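We use cookies to remember what's in your basket. Accept all / Manage
Search tapes, sundries, part codes... Go

Tollix PVC electrical tape, single rolls
Part code 1005
69p a roll, nine colours, mix as you like

I've sold a lot of tape over the years and I still get oddly pleased when a fresh box of this one comes in. It's ordinary PVC electrical tape, the stretchy shiny sort, and if you've ever bought the very cheap stuff off a market stall and watched it slither off a cable by August then you'll know why I'm fussy about it. Tollix has been the one I keep going back to since we opened the counter in Lilidthorpe. I've tried to replace it twice when the price went up, and both times I came crawling back.

What you get is a roll with decent stretch and a glue that grabs when you want it to. It tears by hand if you give it a quick sharp pull (slow pulling just makes it go long and pale and silly, we've all done it). The edges are clean and the roll is wound evenly, so you don't get that annoying sideways drift where the middle pushes out like a telescope.

Most people who buy it from me aren't electricians at all. Hoop makers, mainly, and bike people finishing off handlebar tape, and a fair few who mark up tools so they come home from a shared workshop. There's also a steady trade in stage folk who want bright spots and lines on things. I like that. Tape is one of those products where the customers know far more than the shop does, and I've pinched most of the advice on this page from people leaning on the counter.

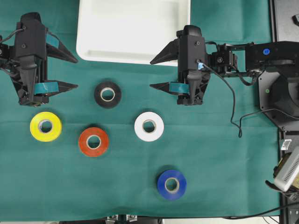 Comes off my hoops clean even after a whole summer in the boot of the car, runs one of the reviews, but I do find the yellow needs two layers over a dark pipe, so order an extra roll of that one if you're doing stripes. Five stars anyway.

Fair point about the yellow, and I'd say the same for white. Pale colours in any PVC tape let a bit of what's underneath come through. If you're going over black pipe and want a really clean yellow, put a layer of white down first and then the yellow on top, and you'll use less tape than you would doing yellow on yellow.

COLOURS

Black, white, red, blue, green, yellow, brown, grey, and orange. Orange is the one that runs out, always, and I've stopped promising dates for it. If it's greyed out in the drop-down then it's gone, and there isn't a secret stash in the back (I get asked!). Put your email in the stock box and it'll ping you when it lands.

People ask for purple and pink. Tollix don't do them. For those you want the Zorna range, which is a bit thinner and a bit glossier and costs more. I like Zorna for decoration. I wouldn't use it on anything that gets knocked about, it scuffs quicker and once it's scuffed it looks tired. You can put both in the same basket and they go in the same parcel.

A word on matching. Blue from one batch and blue from the next can be a shade apart, and you'll see it if they're side by side on the same hoop. Buy all the blue you need for one job in one go and I'll pull them from the same box. Leave a note at checkout if it matters, otherwise whoever's packing will just grab from the top.

HOW I'D PUT IT ON

Wipe the surface first. Whatever you're taping has had hands all over it, and skin grease is what makes tape lift. A bit of surgical spirit on a rag is plenty, then leave it to dry off while you put the kettle on.

Start the end square. Pull gently as you wrap, enough that the tape hugs the curve but not so much that it narrows. Overlap each turn by half the width if you're covering a cable, or by a sliver if it's just for looks. Then, and this is the bit everyone skips, let the last few inches go on with no stretch at all. Stretched PVC wants to shrink back to where it was, and if the tail is under tension it'll creep and leave you a sticky little flag. Cut the tail with scissors too. Tearing is fine for the rest of it but a torn end has a stretched lip, and a stretched lip curls.

For spiral patterns I run the whole spiral loose first, a turn at a time, and only press it down once I'm happy with the spacing. Thumb pressure along the length, then round again with a cloth. Warm hands help. In March I had a customer swear the glue had gone off and it was only that her garage was freezing! Bring the rolls indoors the night before and they'll behave.

KEEPING IT NICE

The sides of a roll are sticky, or at least tacky enough to collect everything. Fluff, sawdust, cat. Once there's a grey fuzzy rim on the roll you'll be wrapping that rim into every job from then on, and on the pale colours it shows as a dirty pinstripe. So keep them off the bench when you're sanding, and don't stack them bare in a warm place or they'll bond to each other and you'll be prising them apart with a butter knife.

I lay mine flat in a shallow plastic tray with a rim, one layer deep. Any old tray will do, the sort you'd use for seedlings or for serving sandwiches, so long as it wipes clean. I used to have them on a dowel on the wall and it looked lovely, like a proper haberdasher's, but they picked up dust on both faces and the ones at the back never got used. In a tray I can see every colour at once and I stop buying green when I've already got green. 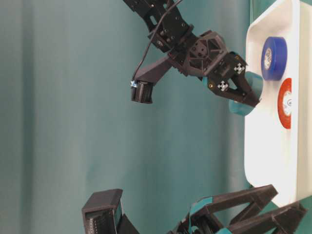
White tray, on the right.

If you're short of space they'll stand on edge in a drawer quite happily, with a bit of baking paper between each. Keep them out of a sunny window whatever you do. Red goes first, it turns a sort of tinned salmon colour, and the glue on the outer layers cooks and goes stringy. You can usually save a cooked roll by peeling off the first couple of turns, the inside is often fine.

Folding a little tab at the end of the roll every time you finish is worth the second it takes. I say this as someone who has spent a good slice of her life going round and round a black roll with a thumbnail looking for the start.

WHAT IT ISN'T GOOD FOR

Anything that stays properly wet. It'll shrug off a splash but it isn't a seal, and if you wrap a leaking hose with it you'll have a leaking hose with a nice stripe. Get the self-fusing stuff, it's under Sundries.

Fabric, also no. It lifts off cloth in no time and leaves gum behind in the weave. For cloth I stock Lý, a woven tape with a softer glue, and that one's made for hems and flags and costume bits. You can write on it too. It doesn't stretch so don't try to use it the other way round, on a curve it'll just wrinkle up and sulk.

And please, if it's mains wiring, get someone who knows what they're doing. I sell tape. I'm happy to chat about tape all afternoon but I'm not going to tell anyone over the phone whether their lamp is safe.

QUESTIONS I GET A LOT

Does it leave residue? On hard plastic and metal, very little if you take it off within the year. Leave it longer, or leave it in the heat, and you'll get some. White spirit shifts it, or cooking oil if that's what's in the cupboard, then washing-up liquid to get rid of the oil.

Can I paint over it? You can, it'll flake. The tape bends and the paint doesn't.

Is it the same as insulating tape? Yes, same thing, different name. My dad called it insulating tape all his life and I grew up thinking it was for keeping things warm.

Do you do a bulk price? Sort of. Order eight rolls of any one colour and the basket knocks a bit off by itself, and mixed colours don't count towards it, sorry, I know. The website can't manage it and I've asked. If you want a really big mixed lot then ring the shop and we'll work something out by hand on the back of an envelope. 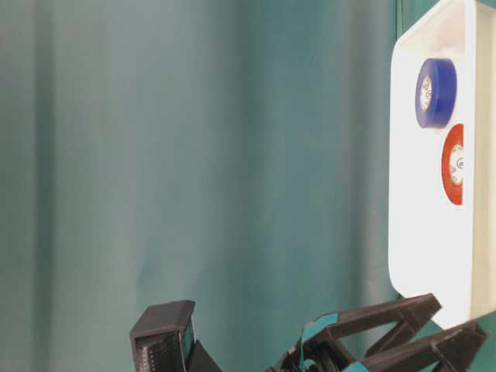 Postage next, as that's the other thing people ring about. Small orders go in a padded envelope through the letterbox, bigger ones in a box, and I choose whichever is cheaper on the day. If you've ordered Lý as well it goes in its own bag inside the parcel so the two glues don't get friendly in transit. We post in the afternoon, so if you get your order in before 1 o'clock it'll usually leave the same day.

You can collect from the shop for nothing. Pick Lilidthorpe at the checkout and wait for the email before you set off, the little car park fills up and I'd hate you to circle it for a bag of tape that's still on the shelf. Bring the hoop or the handlebars with you if you're unsure on colour, it's much easier to hold a roll up against the thing than to guess from a screen. Screens are hopeless for brown in particular.

Returns are fine on any roll that hasn't been started. If one arrives squashed into an egg shape, tell me and I'll send another, no need to post the egg back. They do still work, by the way, they just thump a bit as they unroll.

Add to basket with the drop-down, choose your colour, then how many. Orange is showing as in stock as I write this. Make of that what you will.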